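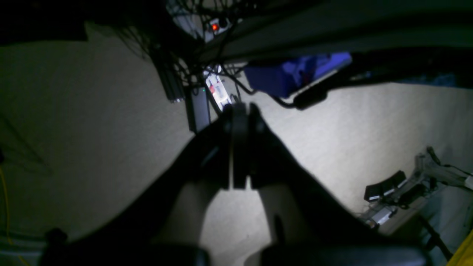 # Keeping a kitchen scale accurate

Most digital kitchen scales drift. The cause is usually the surface under them, a weak battery, or flour in the gap between the platform and the body. All three can be fixed at home. A scale that still reads wrong after these checks has a damaged load cell and should be replaced.

## Surface

Set the scale on a hard, level surface. A folded towel, a cork mat or a silicone sheet will let the feet sink unevenly and the reading will come out low. Stone counters are fine. Tiled counters are fine if all four feet stand on the same tile; a foot over a grout line is a common fault.

To check, press lightly on each corner of the body in turn. If the scale rocks, move it. Rubber feet that have gone hard or fallen off can be replaced with self-adhesive bumpers from a hardware store. Replace all four, so the heights match.

Keep the scale away from the edge of a range hood's airflow. On a model that reads to a tenth of a gram, moving air is enough to keep the last digit changing.

## Checking with water

One liter of cold tap water weighs very close to 1,000 g, but kitchen measuring jugs are too coarse to rely on. Use them only to catch a gross error. A sealed bag of sugar is no better, as the paper and the fill both vary.

A proper test weight costs little. Choose one near the middle of the scale's range and a second near the top. The steps:

1. Turn the scale on with nothing on it and wait for zero.
2. Place the weight at the center. Write down the reading.
3. Move the weight to each corner in turn. Write down those readings too.
4. Remove the weight and confirm that the display returns to zero.

My own scale is a Skondden flat model, several years old. With a 1,000 g weight at the center it read 1,007. With 3,000 g it read 2,910. An error that changes direction like this can't be corrected by simple arithmetic. In this case the platform was touching a ridge of dried dough at the back once the load was high enough to bend it. After cleaning, both readings were within 2 g.

## Cleaning the gap

Take out the battery first. Lift off the platform if the manual says it comes off; on many glass models it is glued down and shouldn't be forced.

- Loose flour: use a dry, soft paintbrush. Work from the center outward.
- Dried dough: lay a damp cloth over it for 8 minutes, then ease it out with a wooden toothpick.
- Sugar syrup: warm water on a cotton swab, wrung out well. Repeat as needed.
- Oil: a drop of dish soap on a damp cloth, then a second cloth with plain water.

Don't use compressed air. It pushes flour further in, toward the load cell. Never hold the scale under the tap, and don't spray cleaner directly onto the buttons.

Leave it to dry overnight before putting the battery back.

## Batteries

A low battery doesn't always bring up the warning. Slow startup, a dim display, or a zero that wanders by a gram or two with nothing on the platform are earlier signs. Coin cells should be handled by the edges and wiped with a dry cloth before fitting. Keep new and used cells out of reach of children.

If the contacts are green or white, clean them with a cotton swab and a little white vinegar, then wipe with a swab dampened in water. Let them dry.

The Clovum scales with a tray for AAA cells are less fussy in this respect -- the springs are strong and easy to reach.

## Recalibrating

Many scales have a calibration mode, usually entered by holding the unit or tare button at startup. The sequence differs by maker, so follow the manual. Use only the exact weight it asks for. A scale calibrated against a can of tomatoes will be wrong for everything afterward.

Let the scale sit in the room for an hour before calibrating, longer if it has come in from a cold garage in December.

## Storage

Store it flat with nothing on top. Standing a scale on its edge between baking sheets is acceptable if nothing leans on the platform. A pan left on it for weeks can shift the zero for good.

Recheck with the test weight twice a year, and after any drop.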